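Home cooks wanted for the Sonum supper club

We're a friendly lot at Sonum, and this September we'd love to hear from anyone who enjoys feeding people and wouldn't mind doing it with us for 2 evenings a month. You needn't be trained - most of us learned from an aunt or a stained old cookbook!

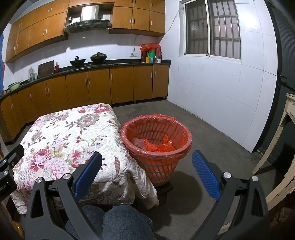
Ingredients and bus fares are paid for, and you'll cook alongside one of our regulars until you feel at home. Do write to Jolene Faulkner at Sonum and tell her what you like to make.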